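Picking Up the Living Room Before You Vacuum
By Haruna Arai
Last updated 10 July 2024

Most of the work in vacuuming is done before the vacuum comes out of the closet. If the floor and the seats are cleared first, the carpet itself goes quickly. These are the steps I use at home in Wakville.

1. Start with the floor
Pick up everything that is lying on the carpet. Put toys, shoes and magazines where they belong, and drop laundry on the nearest seat for now. Don't stop to fold anything yet.

Gray low-pile carpet with a speckled color is good at hiding crumbs and lint. Bend down and look across it toward a window or lamp. Small light flecks show up better from a low angle than from standing height. Pick up pins, staples and coins by hand.
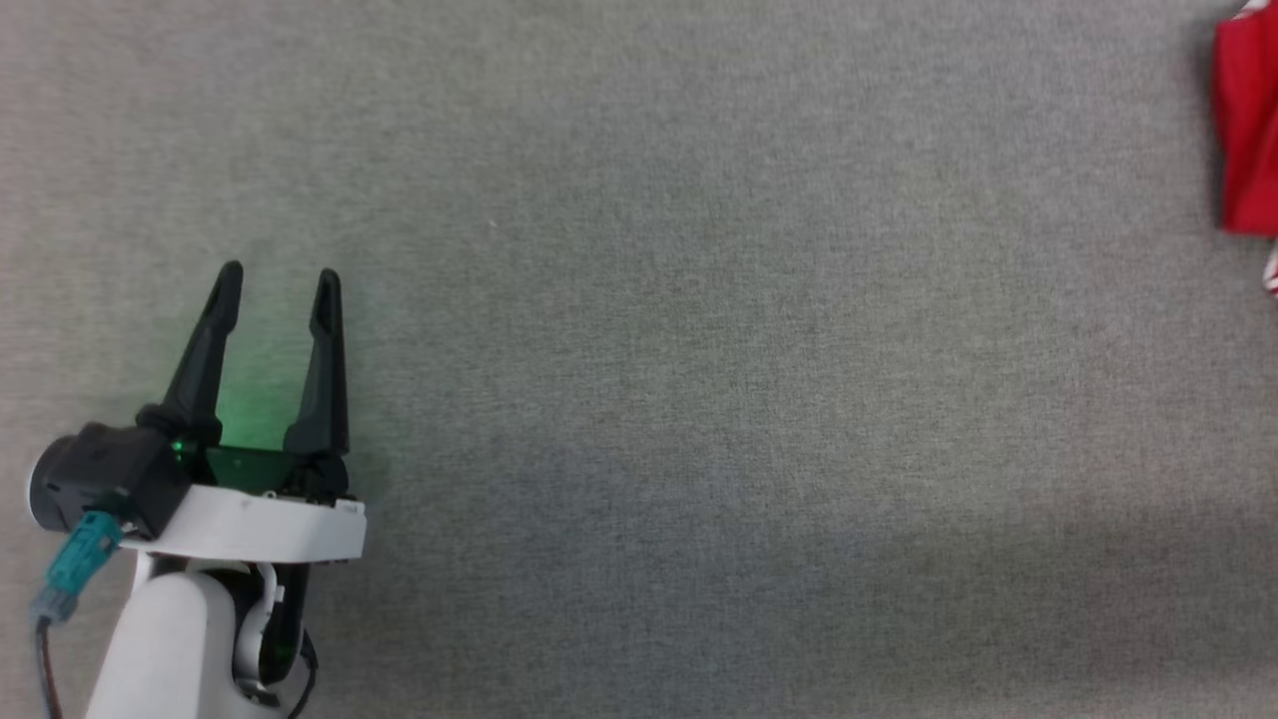 2. Vacuum in two directions
Go slowly in one direction, then cross over the same area the other way. Low pile doesn't need a high brush setting. Along the baseboards use the narrow tool. Empty the bin when it is two-thirds full.

For a fresh spill, blot with a white cloth and cold water. Don't rub. A colored cloth can leave dye behind, and red is the worst for this.

3. Clear the seats
Now go back to whatever ended up on the upholstery. Towels and clothes left in a heap pick up lint from the fabric, and a damp towel can leave a mark on it. Move anything damp first and hang it over a rail.

Sort by color as you lift things off. A red towel and a red shirt can share a wash, but keep them away from whites. Check under the towel, where smaller clothes tend to get bundled up. Wash terry and smooth knits inside out if lint is a problem.
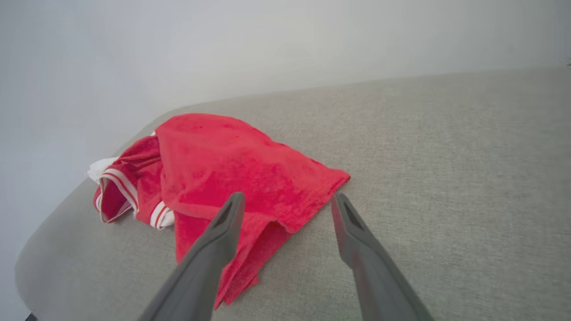

4. Finish the upholstery
Use the upholstery tool on light gray fabric, working from the wall side toward the front edge so the crumbs fall on the floor. Go over the floor in front of the seat once more.

Lint that stays behind comes off with a barely damp rubber glove. Wipe in one direction and pick up the roll of fuzz at the end.

How often
I do the carpet every 3 days and the seats every 7. In December, with the heat on and more people in the house, the seats get done along with the carpet.

Reader tip
Onni Lehtinen in Fliltbridge keeps a small basket at the end of the sofa for laundry and takes it to the washer before vacuuming.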